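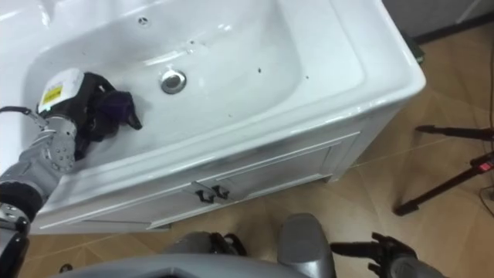
3.2 Who answered, and who didn't

I posted 2,000 questionnaires through doors in Britcombe in January and got 1,072 back, which cheered me up no end. The question was simple enough: how long do you leave the tap running when you brush your teeth? Cor Desmet reckoned people would fib, so we also asked 24 households to keep a diary (one dropped out, leaving 23).

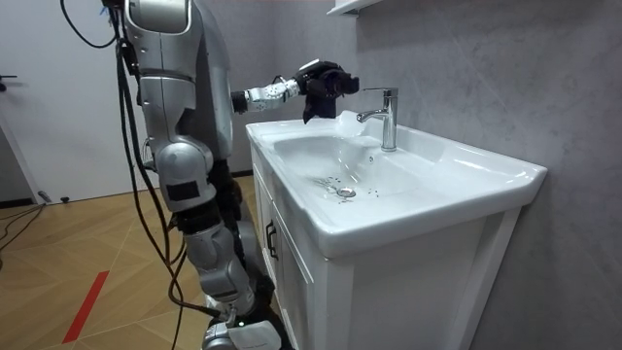 Figure 2. A bathroom basin and tap.

The diaries were a joy to read! People wrote in the margins, argued with each other, and one lady gave me her views on water bills over two full pages. Their times ran longer than the ones on the forms, much as Opoku found, though I'd be wary of leaning on so small a group. Thursday entries were the patchiest and I still don't know why.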